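Email this article | Print this page

Filed under: Workshop News, Robots & Automation

The day the gripper wouldn't let go

Well, January was going so nicely! We'd got Vatum (our tidying arm, for anyone new to the list) through 690 pick-and-place runs on the soft furnishings without so much as a dropped sock, and I'd started being a bit smug about it in the tea queue. Then, just after 11 in the morning, it took hold of a fold of seat cover and kept squeezing.

The software said the fingers were open. They weren't. Teófilo Cuervo hit the stop button, which cut the arm dead but left the grip exactly where it was, so we had to back the fingers off by hand with a hex key. No one was hurt and the cover only got a small pull in the weave, but I did not enjoy it one bit.

Ctibor Slanina went through the logs that afternoon and found the culprit. The position sensor had frozen on its last good reading, and our code was quite happy to believe it for 2,000 readings in a row. A real sensor always jitters a little! So now, if the number stays perfectly still for 200 readings while the motor is being told to move, the whole thing stops and drops its grip force to nothing. We've also swapped the cable, which had a nasty kink near the wrist (my routing, sorry all).

We're back on upholstery at half speed until I've stopped flinching.

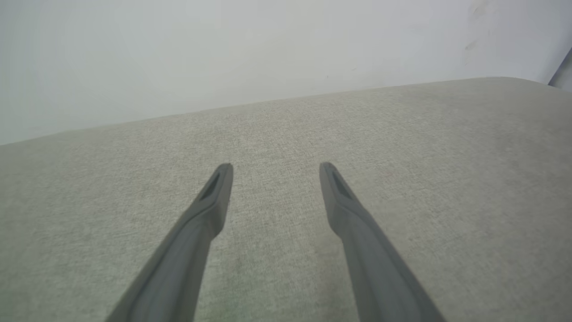
Fingers open over the cushion, seen from the wrist.

If you're running the same gripper on the Jistis bench, please don't use it near hands until Ctibor has put the new check on. It takes him ten minutes and he's in most mornings. The hex key now lives on a string by the stop button, so do put it back when you've finished with it.

Tags: robots, safety, faults and fixes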